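The week the left wrist let go: gallery from the Stirkness flat 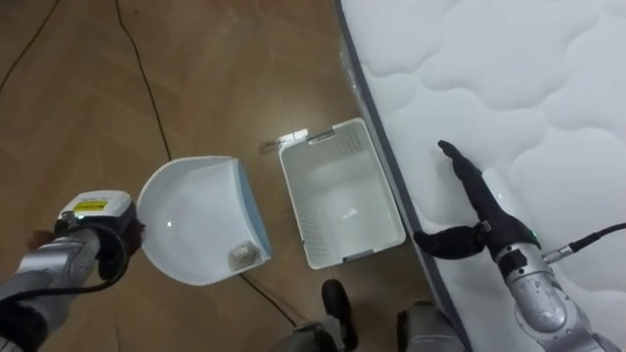

The dustpan job, both arms out. One bit of fluff in the pan and the basket down by the bed. The left arm has hold of the pan by its handle, and it was this arm that gave us all the trouble.

How this page came about

Several of you wrote in after the December open evening to ask what had happened with the bedroom robot, and why the sweeping demonstration had been swapped for a film and a plate of biscuits. I promised I would put something up, and then of course I didn't, so please accept my apologies along with this rather wordy gallery page. I have tried to keep the technical side gentle, as I know a good many of you come for the cats and the cooking disasters.

For anyone new, we are a small group working out of a rented flat in Stirkness, teaching a two-armed robot to do the sort of tidying that most of us put off until visitors are due. Our software is called Yeon, the arms run on a controller made for us by a little firm called Loseo, and the task in question is known in the logs as 1107, which has always sounded to me like a hotel room.

What went wrong

The short version is that the left gripper opened when it had no business opening. The robot would fetch the dustpan, lift it, begin the swing across to the basket, and then at some point in the swing the fingers would simply relax and down went the pan, fluff and all. It happened four times in one afternoon. A plastic dustpan falling a short way on to the floor is not much of a calamity, I grant you, but the same fingers are meant to carry mugs and scissors later in the year, so Simone Damasceno quite rightly pressed the stop button after the fourth drop and said we were finished for the day.

The green lights didn't help us at all. Each wrist has one, and we had all got into the lazy habit of glancing at it and thinking, lovely, everything is well. All it means is that the wrist has power and is talking to the controller. Ours glowed away cheerfully through every single drop!

What we found

We began, as people always do, by blaming the newest thing, and spent a whole morning putting Yeon back to an older version. The pan fell just the same. Then we blamed the handle for being slippery and wrapped it in tape, which made a horrible sticky mess that I had to clean off with washing-up liquid. (The tape is long gone, you will be glad to hear.)

It was Simone who thought of looking at the logs for fault 2028, a message so common and so dull that we had told the screen to stop showing it to us. It means that the wrist has lost touch with the controller for a moment and has started again. When the wrist starts again it goes back to its resting state, and its resting state – I am a little embarrassed to type this – was fingers open. Every drop had a 2028 sitting right beside it.

From there it was a matter of finding out why the wrist was losing touch, and the answer was the cable. It goes down the arm in a loop, and on the long swing towards the basket the loop was pulling tight and tugging at its plug. The plug had worked a tiny bit loose over the weeks. You could set the fault off by hand with a gentle pull, once you knew where to pull.

What we changed

The loop has been given more slack and the plug has a proper clip. Loseo sent us a new setting so that a wrist which restarts now keeps its fingers exactly where they were and stops the arm until a person has had a look. Fault 2028 is back on the screen, in red, with a most unpleasant beep that I asked for myself and have regretted ever since.

We also wrote a rule about where people stand. During the bad afternoon one of us had been crouching right by the arm to get a better view, and although the pan missed her by a good distance, it could have been a different object on a different day. Everyone now stays back behind the doorway while the arms are moving, and one person holds the stop button and does nothing else. No tea in the other hand, either.

Where things stand

The bench test runs the swing over and over with a weight in the fingers, and we have asked for 3000 swings without a 2028 before anything breakable goes in that hand. I will put the result up on this page when the test is finished. Until then it is dustpans and soft things only.

My thanks to our friends at Nadham, who lent us a spare wrist so we could compare the two plugs side by side, and who have been very patient about getting it back. It is in the post, I promise. If you have had a similar trouble with cables on a moving arm, do write in, as I would love to hear how you route yours.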